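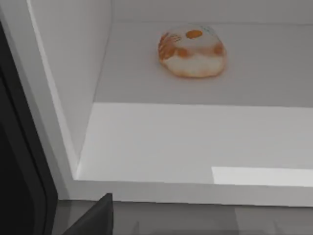
Bimla Kushwaha wrote to us after the July open day to ask whether the Nastix shelf picker could be tried on soft packs before a shop had bought a single thing, and whether she could bring her own staff along to watch. Yes to both, and we'd be very glad to have you all!

The Nastix is a two-finger picking arm for shelves and cabinets, sold and looked after by us at Rilgate. Most people who come to see it want to know how it copes with light, lumpy, squashy goods, so that is where we like to begin a visit. We start on the big screen in the front room, where the picker works in simulation at a plain white cabinet with one soft item on the shelf, and you're welcome to stop us and ask for another go as often as you like (people do, and we enjoy it).

After that we walk through to the workshop and run the real arm. Bring a bag of whatever you sell, please, the more awkward the better. Tarun Goel will set up the grip for you and Melati Liew can talk you through floor space, power and how the controls are laid out. There's tea, and usually something to go with it.

Next open day: Mar 11, 2025, at the Rilgate workshop, in the old 1942 building behind the main yard. Use the side door, as the front one sticks.

A visit takes 2 hours. Groups of up to 4 per session, so larger parties should book two sessions back to back.

In the box: Nastix arm, pair of fingers, Zusen control unit, mounting plate, printed guide. Simulation software comes with every order and can be set up on your own computer before the arm arrives.

To book a place or ask for a price, call the workshop and ask for Danuta Kaczmarczyk.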